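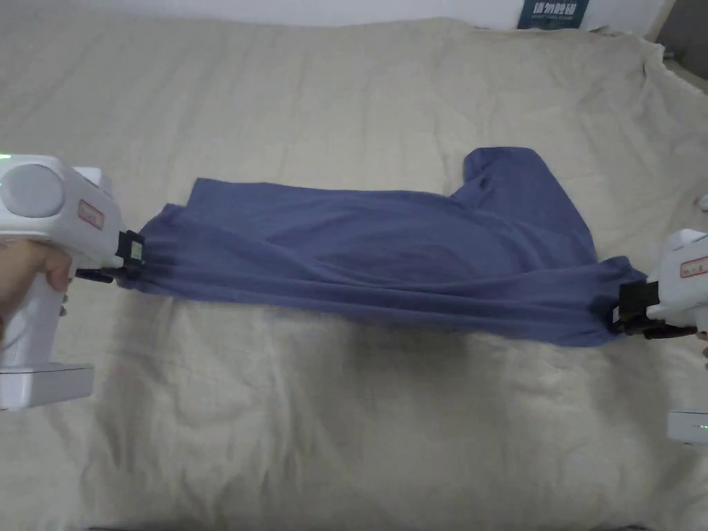 T-shirt held at both ends over the bed with a pair of hand-held grippers. Plenty of folds still to get rid of.

Folding T-shirts: what the robot research is worth to the rest of us

Posted 30 October 2024 in Laundry

Every few months a reader sends in a link to a robot folding laundry and asks whether it's time to stop reading folding tips. My answer has been no each time. I did promise to go through one of these papers properly, though, and the one most of you sent was the Flindura study, so I have spent more evenings on it than I care to add up.

The method first. People fold clothes while holding a gripper in each hand, and the recordings are used to train a machine with the same sort of grippers. The idea is that the awkwardness is shared. If a person can fold a shirt with two clamps and no fingertips, the robot has a fair chance of copying it. I have no quarrel with that part. Anybody who has tried to turn a duvet cover in oven gloves will see why it matters what the teacher has on their hands.

The result everyone quotes is 81 per cent. That is the share of T-shirts the trained machine folded "acceptably". I went looking for what acceptable meant and found it in a footnote: the finished shirt had to fit inside a marked rectangle, with no sleeve poking out. Nothing about creases. Nothing about whether the collar ended up in the middle or under one armpit. By that standard my teenage self folded acceptably too, and my mother would have had something to say.

There were 16 shirts in the test. All were short-sleeved, all were adult sizes, and none had buttons. Each began the test laid out face down on a flat surface, and I would like to know whose washing comes out of the basket like that. The authors say a heaped start is "left to future work". So is most of my ironing.

To be fair to them, they tried it on beds as well as on tables, and they printed the bed figures even though these were worse. A rumpled sheet gives way under the cloth and puts its own wrinkles beneath it, and the machine lost track of the hem more often. That matches what I've always found at home.

Now for the useful bits. Watching what slows a pair of clamps down is quite a good way of seeing what slows hands down, and I changed a few of my own habits after reading it.

Pull the sheet flat before you fold on a bed. It takes two passes of the forearm. If you can't be bothered, put a large bath towel down, or a tray for small things.

Hold wide. When a knitted shirt is gripped at one point on each side and pulled, the cloth gathers into ripples running from one hand to the other, and pulling harder makes them deeper. Take hold of a shoulder and the hem on the same side, lay that side down, then do the other. The study calls this "re-grasping" and counts it as a cost. I'd call it folding.

Sort the sleeves out early. A sleeve that sticks up when you lay the shirt down will be folded into the middle and leave a lump. Flick it flat with the back of your hand before the first fold goes in. The paper lists stray sleeves as the commonest fault, and I believe that one without needing the table.

Give it one snap, then leave it alone. A single sharp shake before laying down does more than any amount of stretching. Cotton jersey that gets tugged sideways week after week goes baggy at the hem.

Turn it while it's half done. If the far edge is hard to reach, turn the shirt towards you and stop leaning over it. Your back will thank you by the third basket.

A few things in the paper I would leave where they are. The authors favour folding in thirds from the bottom up, and I suspect this is chiefly so that it fits the rectangle. In a shallow drawer it makes a fat little parcel that springs open. Fold in half and in half again for drawers, and keep thirds for shelves.

They also report that the machine "approaches human speed". The human in that comparison was using the grippers. Bare hands were not timed at all, or if they were, the numbers were left out. I timed myself on a plain T-shirt with nothing but fingers and it took 3 seconds, though I grant that I've had years of practice and was showing off.

Two readers have asked about the Tostis folding board, which has been advertised with the line "based on robot research". I wrote to the makers in February to ask which research. The reply was a discount code. It is a hinged plastic board, it works about as well as the stiff cardboard off the back of a shirt packet, and it won't do children's sizes. The Skustedon one is sturdier and makes no claims, so if you want a board, get that.

I'll look at the follow-up study if it ever deals with a heap. Until then, questions about fitted sheets can go in the comments as usual, and yes, I know the last post on those was no help with deep mattresses. A better one is coming once I've bought a deep mattress cover to try it on.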